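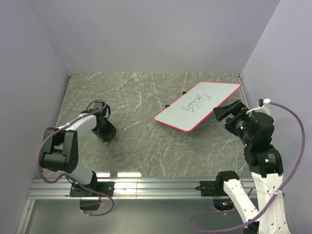 Writing That Is Meant to Be Rubbed Out

April
By the Flerkix Kids staff
21 shares | 3 comments

A lot of writing is meant to last. Books, laws and birth certificates all need ink that stays where it is put. But people also write things they only need for a few minutes, such as a sum, a shopping list or a quick doodle. For that kind of writing you want a surface you can clean and use again.

People have been making surfaces like that for a very long time.

Wax tablets

If you had gone to school in Rome 2,000 years ago, you might have carried a wax tablet. It was a flat piece of wood with a shallow hollow cut into one side. The hollow was filled with a thin layer of wax, often colored black.

You wrote with a stylus, a stick made of metal, bone or wood. One end was pointed. You used it to scratch letters into the wax. The other end was often flat, like a tiny spatula. If you made a mistake, you turned the stylus around and smoothed the wax over.

Two or more tablets could be tied together along one edge so they opened and closed like a book. The raised wooden rims kept the wax from rubbing against the wax on the next tablet.

Wax had some problems. It got soft in hot weather. In cold weather it was stiff and hard to scratch. Still, tablets were used in Europe for hundreds of years after the Romans.

Slates

Slate is a gray rock that splits into thin, flat sheets. It starts as mud at the bottom of a sea or lake. The mud is buried and pressed into a rock called shale. Then, deep underground, heat and squeezing turn the shale into slate.

In the 1800s many schoolchildren had a small slate of their own, usually with a wooden frame. They wrote on it with a slate pencil, a thin stick of softer stone. When the pencil was dragged over the slate it left a pale gray line, and a damp sponge or rag took it off. Plenty of children used spit and a sleeve instead, and teachers complained about it.

Paper cost more then, so a slate made sense. The bad part was that you could not keep your work. Once the slate was full you had to clean it before you could do the next sum.

Blackboards and chalk

A blackboard is a slate for the whole class. Some of the first ones were large pieces of real slate fixed to a wall. Others were just boards painted black.

Natural chalk is made mostly of the shells of tiny sea creatures that lived millions of years ago. The sticks used in schools are often made of a different mineral, called gypsum. Both are soft. A blackboard looks smooth, but it has a slightly rough surface, and the roughness scrapes off a bit of chalk as the stick goes by. The line you see is powder sitting on the board. An eraser knocks the powder loose, and some of it ends up in the air and on your clothes.

Whiteboards

Whiteboards came into use in the second half of the 1900s. They need a different kind of pen and they work in a different way.

The surface has to be very smooth. Some boards are steel with a coating a lot like glass. Cheaper ones have a layer of plastic or a hard, shiny paint. A smooth surface has very few little holes for ink to soak into, so the ink dries on top.

The ink in a dry-erase marker has three main parts:

- Color. Tiny grains of pigment make the line black, red, blue or green.
- Solvent. A liquid, usually a kind of alcohol, carries the color out of the pen. It dries up quickly, and it is what you smell when you take the cap off.
- Release agent. Something oily or slippery keeps the color from gripping the board.

When the solvent has gone, a thin film of color is left on top of the slippery layer. It holds on well enough to read but comes away when you rub it with a cloth.

A permanent marker has a solvent too. What it has in place of the slippery part is a sticky resin that glues the color down.

Why old marks are harder to clean

Marks left on a whiteboard for weeks can be stubborn. An old board may also have scratches too small to see, and ink gets stuck in them. One trick is to draw over the old line with a fresh dry-erase marker and wipe it right away. The new solvent loosens the old ink. Ask the owner of the board before you try it.

Words to know

Stylus — a pointed tool for writing or drawing
Pigment — a fine powder that gives color
Solvent — a liquid that other things dissolve in or are carried by
Resin — a sticky material that can dry hard

Related
How a Pencil Is Made
Where Does Chalk Come From?
Why Is Some Paper Shiny?
What Is Inside an Eraser?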